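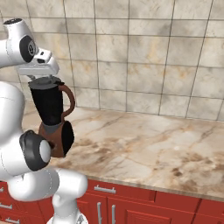 Department of Housing and Household Studies, Dernex

6. Coffee appliances and the use of the countertop

Figure 2. Rendered kitchen with marble countertop and tiled wall. The appliance, of coffee maker type, has a black carafe with a dark gray lid and a brown handle, and a rust-brown base.

In the previous section we have described how the households divide their cupboards. In this section we turn to the countertop, and in particular to the small electric appliances which stay on it all day. We give most of the space to the coffee maker. It was the appliance most often named in the diaries, and it was also the one that caused the most discussion when the members of a household were interviewed together.

The material comes from two housing areas, Manalastas and Plikia. Both were built for families and are now mostly rented by adults who share a kitchen. In Manalastas the kitchens have one long counter under the window. In Plikia the counter is divided in 2 parts by the stove, and the part next to the sink is the shorter one. The kitchens in both areas have sockets on the wall behind the counter, and the tenants are not allowed to add new ones. The diaries were kept during April, when no household was moving in or out.

We asked the tenants to write down each time an appliance was moved, who moved it, and for what reason. We did not ask them to measure anything. The word "moved" was left to their own understanding, and this had a consequence which we should mention. Some tenants wrote an entry when they only pushed the machine back toward the wall. Others wrote an entry only if the machine left the counter and went into a cupboard. We have kept both kinds of entry and marked them separately in the tables.

The coffee maker was mostly placed close to a socket and close to the tap. When these two places were far from each other, the socket was chosen and the water was carried in the carafe. Several tenants in Plikia complained about this carrying, and they connected it with drops on the floor and with stains on the front of the drawers. In Manalastas the same complaint was rare. There the objection was that the machine stood where people wanted to cut vegetables, so it was pushed to the side before dinner and pulled back in the morning by a different person.

The height of the upper cupboards was a second matter. A machine which is filled from the top needs free space above it when the lid is opened. Where the cupboard was low, the machine had to be pulled to the front edge of the counter each time it was filled. The tenants seldom described this as a problem in the diary, but in the interviews they showed it with their hands and laughed about it. We think that such small repeated movements are easily forgotten in writing, and that a diary alone would have given a wrong picture of them.

The surface of the counter also had an influence. On stone, people were worried about rings from coffee and about scratches from the base when it was dragged. They lifted the machine, or they put a folded cloth or a tray under it. On laminated counters the machine was dragged without much care. One household in Plikia had agreed on a written rule that the carafe must never be placed directly on the stone, and the rule was still on the refrigerator at our last visit, although the tenants told us that it was followed only by the person who wrote it.

Ownership was less clear than we had expected. In many kitchens the coffee maker had been left by an earlier tenant, and it was called "the house machine". A house machine was cleaned less often and moved more freely. A machine which belonged to one person stayed in its place, even if the place was a bad one, and the others worked beside it. The same difference was found for toasters, though with fewer entries.

The guideline of Jarnness for shared kitchens recommends a fixed place for each appliance, given as a share of the counter, where the full counter is 100. Our material gives only partial support to this recommendation. A fixed place was welcomed when all the members drank coffee. Where only one or two of them did, the fixed place was felt as a loss of working surface, and the households made their own arrangement by the hour of the day. For this reason we treat the time of use as a separate variable in the next section, together with the position of the sockets.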